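Waltulico Building, Second Floor: The Rooms After the Repaint

Photos and notes by Yesenia Tlapale

The second floor of the Waltulico building was repainted in April. The work took 13 days, start to finish, and the floor reopened to tenants the same week. This page collects notes on the rooms as they stand now, for people who rent here and for anyone thinking of taking a space when the next leases come up. Jirayu Sriwong wrote the notes on paint and lighting. The rest are mine.

Before the work, most rooms on the floor were a yellowish cream, with darker patches where old shelving had come down. The walls were patched, sanded and given two coats of white. Brendetti did the patching and painting. Jaramillo handled the electrical work and replaced the tubes that had started to buzz.

The ceilings were left exposed. There was a plan to put in drop ceilings, and the tenants voted against it – the rooms would have lost height, and every repair to the pipes would have meant pulling down tiles.

East stairwell
The handrail was stripped and repainted by hand. The treads are the old ones. New grip strips go down in the summer.

Kitchenette
Same sink, same cabinets, new paint on the doors. The counter by the window has a chip that was there before. Please keep the area under the sink clear so the shutoff can be reached.

Storage room
Six bays, each with a number painted on the floor. Bay 3 is shared. Anything without a name on it goes to the loading dock at the end of the month.

Rooms 5 and 6
These are the two smallest rooms and they share a wall. Kerkik has had Room 6 since before the repaint and kept its own desks. Room 5 is open for short rentals.

White room, corridor side 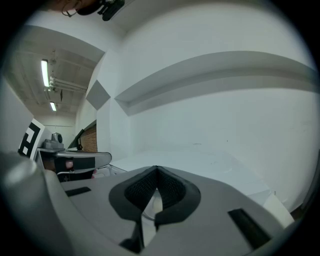 Reading time: 3 minutes

White walls and a white tabletop, with the long ledge running across the wall behind. The corridor is off to the left, with its tube lights and the pipes and ductwork along the ceiling.

The patch of red brick at the far end of the corridor stayed as it was. Jirayu asked the painters to stop short of it – it is the original wall, and paint would have been hard to get back off.

The ledge can be used for light things like books, samples and small plants. Please don't sit on it or lean boards against it. Tables in this room can be moved, but lift them so the floor doesn't get scratched.

Touch-up paint for all the white rooms is in the storage room, on the shelf by the door. Stir it well and use the small roller, as a brush leaves marks that show up under the tubes. Renters who want to hang something heavy should ask first. A refundable deposit of $500 covers wall repairs on long leases.

Notes on the west rooms will be added when the floors there are finished.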